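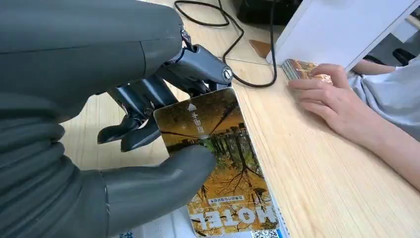

One hotel card in the robot's hand, and the rest of the stack in a person's.

December, a little before midnight, and I should be asleep, but my head is still full of the room and I know that if I don't write it down tonight it will have turned to soup by breakfast. Tea is made (the good one, the one I was saving) and my shoes are off.

So, the rules. When I came to Guddale I brought the old Bosex safety sheet with me, which I have been carrying from job to job for years like a family recipe. It runs to 47 clauses. I love it dearly, and I have never once met a person who has read it to the end, me included until the train ride here. Most of it is about fences and big arms that lift engine parts, and we are passing key cards across a desk. Zane Org read it over lunch, very politely, wiped the crumbs off page one and asked me which of these I would want somebody to remember with their hand a few inches from the fingers. I had to think about that for quite a while!

We ended up with 4 that go on the wall, and the rest stays in the binder. The first is the one I care about most: the person offers the card and waits, flat, by the edge, with their own fingers as far back as they can comfortably get them. You don't push it in to be helpful. Everybody wants to push it in to be helpful, it is the sweetest thing about people and the worst thing for their fingertips.

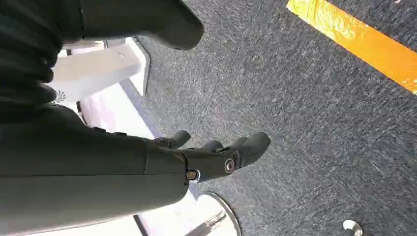

Nothing in the fingers, and the yellow tape on the carpet beyond.

The second is about the tape. Yellow tape on the floor means the square belongs to whatever stands in it, and you walk around, even if you are only going to the laptop, even if you are carrying coffee. Sproģis, the last place I worked, used tape for everything, for parking the carts and for marking where the carpet was bad, and after a month it meant nothing at all to anyone. I wrote in the binder that yellow is for robots only and that any other marking has to be some other color. I may have underlined it twice.

I had a long talk with Zane about number three, the one on sitting down. He thinks that seated people are calmer and keep their elbows where you expect them, and I think that seated people are slow to get out of a chair when they need to. We are both right, which is annoying. What we wrote in the end is that you may sit, with the chair pushed back enough that you can stand up without touching the table, and that one person at the table has nothing to do but watch and say stop.
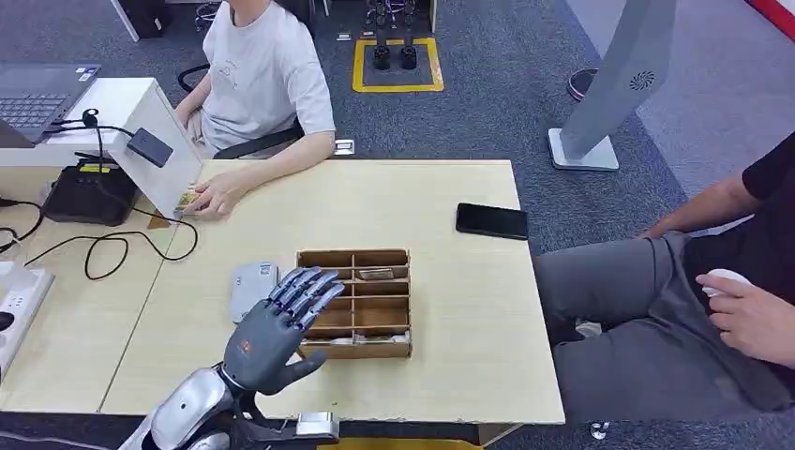

I tried the wording for that one out loud on the walk home and it still isn't good. "The watcher shall have no other task" sounds like something carved over a gate. Maybe just "If you are watching, watch." I'll ask Zane in the morning, he has a better ear for it than I do, and he will probably take out a comma and be very pleased with himself.

The fourth is the table. Only what the task needs: the tray, the cards, the thing you are handing over. Phones and chargers go somewhere else, and cables get tied along the back so they can't catch on a sleeve or a wrist. We are bad at this one, all of us! I put my own phone down on tables all day long without knowing I've done it, so I am not going to be stern with anybody, I'm only going to ask for a shelf.
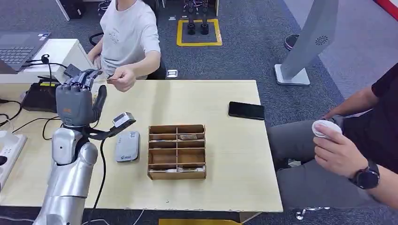 Tusis wants the log sheets as well, and there I do agree with them, even if their form is ugly. Their own record for the autumn has 474 handovers in it, and for 262 of those there is no note of who was holding the card. How would you ever learn anything from that? If somebody gets pinched I want to know whether it was a left hand or a right one, and whether they were tired, and what time it was. So I'm adding a column for the name and a wide one for remarks, wide enough for a whole sentence, and I would rather have "felt rushed" in bad handwriting than a neat row of check marks.

Tomorrow: ask about the shelf, print the wall sheet in big letters, find out who keeps the key to the binder cabinet. Call my sister back, I promised. The tea has gone cold and I am going to drink it anyway – good night.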